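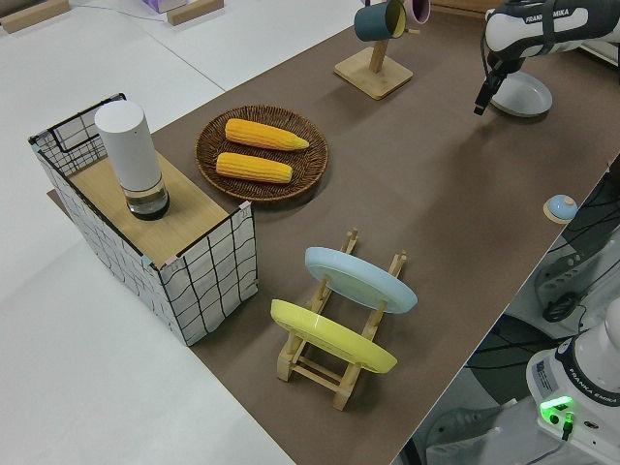 Comparative trials of grippers should be judged on ordinary household goods, and the results should be published with the failures left in. That is the view we have reached at Kuvano after a long comparison of two finger designs, known internally as Imow and Pemer, and it is a view we would urge on other laboratories.

The usual practice in our field is to test with machined blocks. Blocks are cheap and easy to describe in a paper. They also flatter almost any parallel gripper. A plate lying flat on a table does not: its rim is low, the fingers have little to close upon, and a small error in height ends the attempt. A plate held upright in a rack is a different task again, although the object is the same.
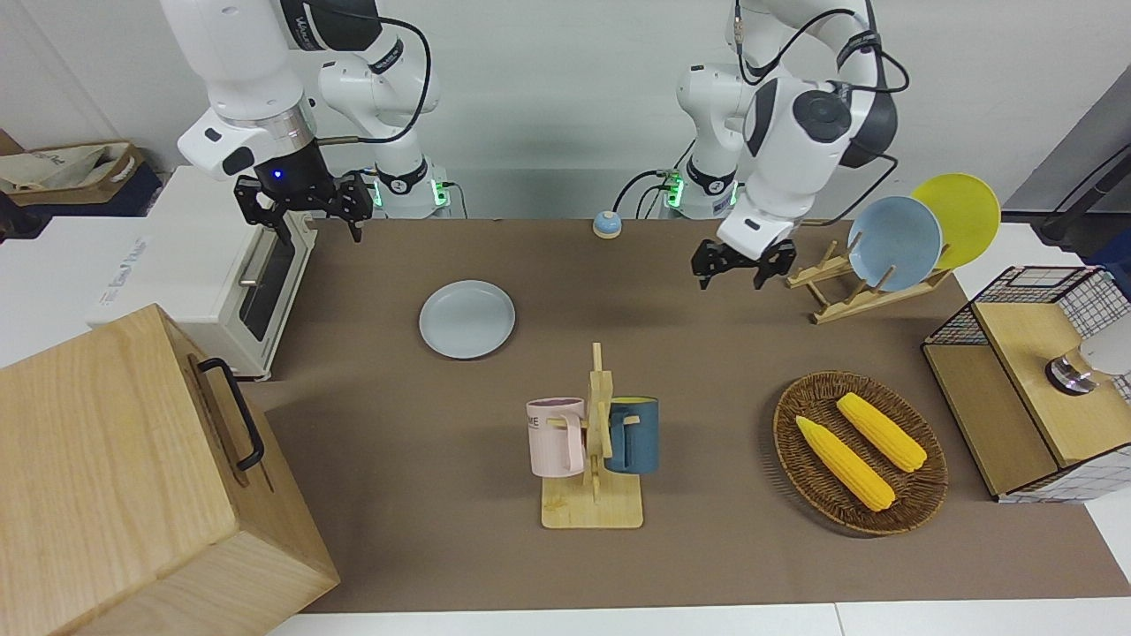 The two-arm work table, with plates, mugs and corn cobs set out across the table.

Our comparison ran to 659 attempts. Of these, 173 ended without a secure grasp, and the flat plate accounted for the greater share. Sheila Bunting, who kept the record, entered each failure with the finger design and the object concerned. Had we reported only the best 100 attempts, as was once proposed, Imow and Pemer would have looked equal. They are not. Pemer was the better on mug handles and markedly the worse on plates.

Sowmya D'Souza has argued that such differences belong to the controller and should be cured there. There is some merit in this. Our own controller, Mathew, was revised in March, and version 2 closes the fingers more gently. Yet the gap on plates remained after the revision, and a buyer choosing between fingers is entitled to know of it.

We therefore ask that funders require a full count of attempts, by object, in any gripper comparison they support. Kuvano will supply its own tables on the same terms.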